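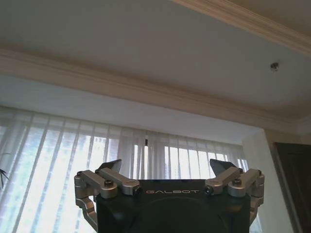

Lauri Peltonen wrote back within the hour that he would take the pads off before changing a single parameter, and that a closing offset which differs between the first pick of the day and the fiftieth is mechanical until proven otherwise.

Posted in May by tarek_benchside

That was his answer to the short version I mailed him. Long version follows, and I'd like other opinions.

Two-arm mobile unit, parallel gripper on each arm, two linkage fingers per gripper, flat pads. The task is clearing small light items from furniture in a furnished room at our Poltby site. Mostly crumpled tissue. The controller runs Wuvar for the arm sequences, and gripper commands go through the same job file.

Symptom: on the right arm the closed position has drifted. Commanded full close with nothing between the pads used to repeat within what I can measure with feeler stock. It now leaves a gap at the tips while the heels touch. On a block you would never notice. On a single ply of tissue the pads meet at the heel and the paper slides out at the tip. The left gripper is fine.

Done so far:
- rehomed both grippers, no change
- swapped the job file between arms, the fault stays with the right gripper
- wiped the pads with alcohol
- wiggled the fingers by hand with power off. The right finger has play I can feel. The left finger of the same gripper has very little.

Last full service was 2,000 cycles ago by the controller's counter.

----

hingepin
Heel touching with the tips open is pad angle. Either the pads have worn or they were refitted with something under them. Take both off and lay them on glass. If they rock, there's your answer. I agree with Lauri on the order of work.

----

morrow_j
I don't. He says he can feel play in one finger. Pads don't produce play. Check the pivot bolts on that side first, it's a two-minute job, and you don't lose your pad alignment doing it. Pulling pads first means you have two variables when you put it back together.

----

hingepin
You get the pad alignment back with a square and a sheet of paper. I have never seen a pivot bolt back out on one side only.

----

morrow_j
I have, twice. Both times someone had been in there with the wrong key and rounded the socket, then left it short of torque.

----

tarek_benchside
Bolts first then, it costs me nothing. What are people doing about threadlocker on the pivots? The sheet that came with our service kit from Puder doesn't mention it.

----

slowjog
Medium strength, one drop, on the thread only. Keep it off the shoulder. If it wicks into the bearing face, the finger gets sticky at low force, and you'll spend a day blaming the drive. Paint a witness line across the bolt head and the cap when you're done. Then the next inspection is done by eye.

----

morrow_j
Witness line yes, threadlocker no. Torque it, mark it, check at 500. If it moves, fix whatever is moving it.

----

slowjog
Fine if somebody really does check at 500. Our units go out to other people's buildings and come back when they stop working.

----

tarek_benchside
Update, 16:40.

Power off, arm parked with the gripper pointing up so the fingers hang on the linkage the same way on both sides. Right pivot bolt took close to a quarter turn before it reached torque. Left took none. Play on the right finger is now the same as on the left.

Pads off afterward. The left pad is flat on glass. The right pad rocks slightly, with wear at the heel. So both camps get something. My reading is that the loose pivot let the finger toe out, the heel did all the work, and the pad wore there.

Fitted a new pair of pads, both sides, and kept the old left one as a spare. Pad screws run in finger tight, gripper closed on a strip of shim stock so the faces self-align, then tightened in turns. Rehomed, then cycled open and closed with no load before going anywhere near the table.

Gap at the tip is gone. Paper strip test: the strip drags evenly at the tip, middle and heel.

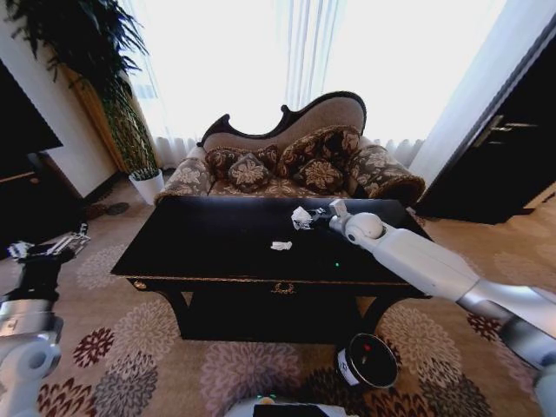
Right arm with a tissue just above the tabletop, second tissue lying on the table.

Descent height is the next question. The job file has the tabletop as a fixed plane taught with the old pads. The new ones are a little longer at the tip than the worn pair. I raised the approach by the measured difference and left everything else alone.

----

hingepin
Don't carry a number by hand like that. Reteach the plane. Three touches on the tabletop with the closed tips at low force, let Wuvar fit it. It also picks up any change in how the base is sitting on the rug.

----

tarek_benchside
The base position changes each run anyway, we relocate off the head camera. The taught plane is relative to the table.

----

hingepin
Relative to where the camera thinks the table is. Glossy black top, bright window behind it. I would want a touch.

----

morrow_j
Agree with hingepin for once. Depth on gloss black is poor with most sensors I've used, and against a window it gets worse. Teach from the front edge if there's trim on it, that gives the camera something to hold, then touch for height.

----

slowjog
How hard are you closing on tissue? If you pushed the grip force up while you were chasing the slip, put it back. People forget. High force on new pads beds them in crooked.

----

tarek_benchside
I had raised it, yes. Back at the old value now. Good catch, it was still in the job file under the right arm only.

Retaught with three touches per hingepin. The fitted plane came out lower than my hand-carried number at the back edge and matched at the front. So the original teach had a tilt in it that the worn pads were hiding, or the table is not level. I haven't put a level on it yet.

----

đam_service
Reading this from the Đàm workshop. We log pivot torque and pad thickness on the same card, one card per finger, so four cards for a two-arm unit. With one card per gripper you average out exactly this fault.

----

morrow_j
Four cards is a lot of paper for two grippers.

----

đam_service
It takes less time than this thread.

----

tarek_benchside
I'll do it in a spreadsheet, one row per finger. Columns so far: cycle count, torque reached, turn needed to reach it, pad thickness at tip and heel, witness line moved y/n.

Running count since the rebuild is 238 closes on the right arm. Witness lines on both pivots haven't moved. I went without threadlocker for now and set the reminder at 500. If the right one has shifted by then I'll use slowjog's single drop and look at the socket for rounding.

----

hingepin
Measure the heel on the left arm's pads too while you have the gauge out. Same age, same room.

----

tarek_benchside
On the list for tomorrow, along with the level.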